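Ticket: Light green T-shirts won't hold a flat fold
Opened by: Bindu Panicker
Assigned to: Annapurna Achari
Status: Resolved, with one item left open

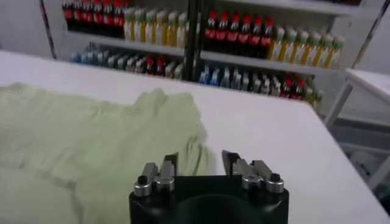

Bindu, 9:10 am
Hi Annapurna! I've got the Romby order to fold before lunch and the pale green tees are beating me. The navy ones fold like a dream. The green ones ripple across the chest as soon as I let go, and the finished stack leans to one side. I've done 12 and I'd be embarrassed to hand over more than two of them. Same folding steps as always: face down, sides in, sleeves back, bottom up twice.

Annapurna, 9:25 am
Ooh, I love a fabric puzzle. A few things to check before we blame the shirts:
Are they from the same carton as the navy?
Is the side seam sitting at the side, or has it wandered toward the front?
Are you smoothing from the middle out, or from the collar down?

Bindu, 9:50 am
Different carton. The navy is Jadoon and the green is Rimov, and the Rimov cotton feels a lot thinner. I smooth from the collar down. And you're onto something with the seams! I laid one out by the seams and the hem went crooked. When I lined up the hem, the left seam crept onto the front.

Annapurna, 10:05 am
That's twist in the knit, very common in light jersey. The colour has nothing to do with it. Try this on one shirt:
1. Hold it by the shoulders and give it one good shake.
2. Lay it face down and square up the shoulders and hem. Ignore the side seams completely.
3. Smooth from the centre out to each side with flat hands. Don't tug the hem.
4. Fold the sides over the board, then slide the board out before the last fold.

Bindu, 10:30 am
Oh, what a difference! The first one came out a bit fat at the collar, but the next six are gorgeous, flat right across and the same width top to bottom. Leaving the seams alone felt so wrong and it works beautifully. I still get a small ridge where the board comes out.

Annapurna, 10:40 am
Brilliant! For the ridge, pull the board toward you slowly with your other hand resting on the fold. Keep the green stacks to 10 high as well. At 20 the thin ones start to slide, even when every fold is good.

Bindu, 11:35 am
All the greens are refolded and stacked in tens, and the ridge is gone on most of them. Two have a hard crease from the carton that smoothing won't shift, so I've put those aside for the steamer. I'm keen to try the centre-out method on the Vunesex long sleeves this arvo too.

Annapurna, 11:45 am
Please do, and tell me how the cuffs behave! I've added the steps to the folding notes under "light jersey". Marking this resolved. The two creased shirts stay open under Bindu's name until they've been steamed.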